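Last updated: June

THE RED ONES

Twenty past six and the shutters already half up. I was late. Not properly late, bus late, the sort they let you off if you keep your head down and go straight to the bench. So I did. Bag under the stool, sleeves up, tea left by the door where it would go cold, and the first of the red ones waiting for me on the cloth.

We'd had black shells all spring. Black with the blue bottoms, hundreds of them, you could do them asleep and some mornings I did. Then Prulton wanted red. Somebody at Prulton had been to a trade fair and seen a red one and that was that. The Tenora, in red, for Christmas, and here we were in June with the windows painted shut.

My sister rang at half past. I let it buzz. She'd be ringing about the house at Cusi again, whether I'd made my mind up, and I hadn't, and I wasn't going to do it with a switch in one hand.

She rang again.

"Are you at work?"

"Where would I be."

"The man wants an answer by tonight. He's got other people."

He hadn't got other people. It's a two room house with a well and a walnut tree and a roof like an old hat. The only people who ever wanted that house were us, and we'd spent our whole lives getting away from it. I said I'd ring at dinner time. She said that's what I said last time. True enough. 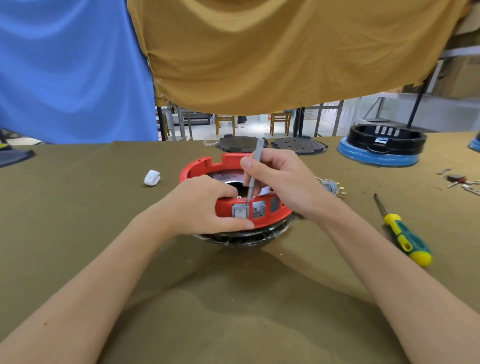

Money was the trouble, it always is. Her half, my half, and the man wanting 3,054 on top for the back taxes, which he'd only remembered once he heard we were keen. I had 2,004 in the post office book. Four years of that, four years of bus fares not spent on buses. I kept doing the sum as if it might come out different. Meanwhile the little grey switch wouldn't sit. You put it in its window in the red wall, fingers flat against the outside so it can't jump out at you, and you go in from above with the thin driver and push. Usually there's a click. I had the tip right down behind it and I was thinking about the walnut tree and there was no click. Pushed again. Thinking, if she lent me the rest. Thinking, she hasn't got the rest.

The woman on the next bench leaned over. Thirty years in the trade, hands like a baker.

"You're fighting it," she said.

"It's the new moulds. They're tight."

"Everything's tight. Tip it towards you first."

I tipped it towards me. Click. She went back to her own without a word and I could of kissed her.

When I was small my mother had one ring, in that house. One ring and it smoked. Beans on it, washing water on it, my father's shirts boiled on it on a Saturday night. When he got the job in Cledside and we came down on the lorry, the first thing she did in the flat was stand in front of the cooker with her coat still on and turn every knob. On, off, on, off. We thought she'd gone funny. Four rings and an oven! She didn't cook anything on it that night, we had bread. She just liked to know they'd all come on.

I think about that more than I should, wiring the things. Somebody's going to stand in front of this with their coat on.

By nine I'd got into it. White wires down the inside, round the plate, crimp on, push, tug it to be sure. You always tug. They docked the lad by the window a morning's pay for one that hadn't been tugged and he went about showing everybody his payslip as if it was a medal. The supervisor came past with his clipboard, job 134 on the top sheet, and asked was I nearly there. I said nearly there. He asks everyone, it's a kind of good morning.

Phone again. I didn't look. Then I did look.

Not her. The man. He'd written it all out in capitals. TONIGHT OR I SELL TO COUSIN. So there was somebody after all, or there was a cousin, and everyone's got one of those. 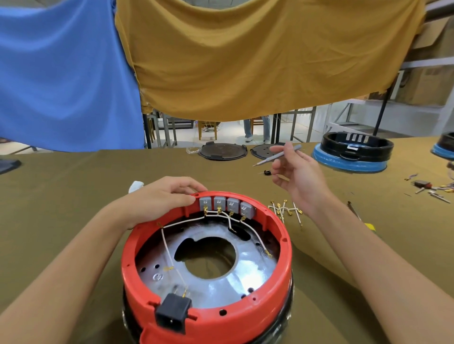

I rang her from the yard, 3 minutes, you get 3 minutes before anybody minds. Wind all over the place, lorries reversing. I told her about the cousin.

"He's making it up," she said.

"He might be."

"What've you got?"

I told her. The real number, not the one I'd been telling her, which was smaller. There was a long quiet. I could hear her kettle.

"You've had that all along?"

"I was saving it."

"What for?"

And I didn't know. I stood there with my sleeves up and bits of wire stuck to my jumper and couldn't think of one thing. A tooth, maybe. A holiday. In case.

She said, "I've got some too."

"How much?"

"I was saving it aswell."

We both started laughing then, stupid, the pair of us, all those Sundays pleading poverty over one small chicken. The supervisor put his head round the door and tapped his wrist. I held up a finger. She was saying something about the roof, and could you get a cooker up there, was there even the electric now, or would it have to be bottles. I said there was a pole at the bottom of the lane last time I looked. She said last time I looked I was eleven.

"Ring him," I said.

"You ring him. You're the eldest."

"I'm at work."

"Ring him from work."

Head round the door again. I said all right, all right, and I wasn't sure which of them I was saying it to. Went in. Sat down. Picked up the thin driver and put it down again, and got my phone out under the edge of the bench where the cloth hangs, and looked for his number.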